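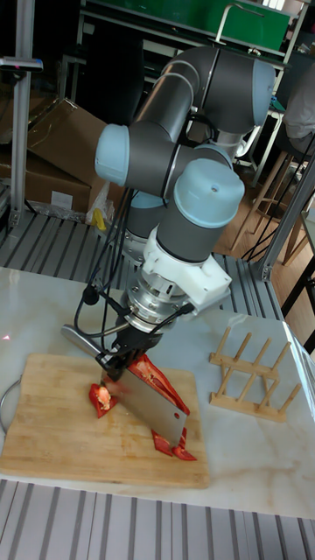 Bamboo board cupped after two months, can it be flattened?

Asked in Kitchen Tools and Surfaces
Tags: cutting boards, bamboo, warping, oil

I have an edge-glued bamboo board, Ponis brand, 37 cm on the long side. It was flat when I bought it in December. It now rocks on the counter. A straightedge across the short dimension shows a gap of almost 5 mm at the center, with the concave face up.

Care so far: hand washed, towel dried, left lying flat on the counter overnight. Oiled once with food-grade mineral oil, top face only. No dishwasher.

Two questions. Can the cup be removed without planing? And is the oil the problem, or the drying? The label says only "oil regularly" and gives no interval.

minttu_l

3 answers

Answer 1 (accepted)
Score 37

The drying is the main problem. A board left flat after washing loses moisture from the top face and holds it on the bottom face. The dry side shrinks, the damp side does not, and the board cups toward the dry side. Concave face up matches what you describe. Oiling one face would normally slow drying on that face, but a single coat does very little.

To flatten it:

1. Wipe the concave face with a damp cloth. Damp, no standing water. Leave the convex face alone.
2. Lay the board concave face down on a towel on a flat surface.
3. Put weight on top, spread out. A full stockpot on a second board works.
4. Check after 12 hours. Repeat up to three times.
5. Once it is flat, stand it on its long edge with air on both sides for several days before oiling.

Then oil both faces and all four edges. The end grain takes the most, so go over the ends until they stop absorbing. Wipe off the excess after a few hours. I do this monthly on a board in daily use.

Do not put it in the oven or on a radiator. Glue lines in cheap bamboo open up when heated quickly, and an open glue line is the end of the board.

Expect to recover most of the cup and not all of it. If there is a millimeter left, four stick-on rubber feet will stop the rocking, though you lose the use of the second side.

Þrastardóttir

Comments on this answer:

minttu_l: Two rounds under weight brought it down to a little over 1 mm. Feet ordered. Thank you. Minttu Lindqvist

flarenbridge_dan: Screw-on feet hold better than adhesive ones, drill a pilot hole first or the bamboo splits.

Answer 2
Score 5

Sand it. Start at 80 grit on the high spots, go to 150, finish at 220. Wet the surface between grits to raise the fibers. I did a Livoseck board this way and it came out flat but noticeably thinner. Wear a mask, bamboo dust is nasty.

Comment: Removing that much by hand from each side will take all afternoon. Use a belt sander or skip it.

Answer 3
Score 0

just use olive oil, my mother always did and hers was fine for years

Comment: Olive oil goes rancid in the board and gets sticky. Mineral oil, or mineral oil with beeswax.

Viewed 267 times

Related questions
End grain or edge grain for a first board
How to get onion smell out of bamboo
Beeswax finish turned white after washing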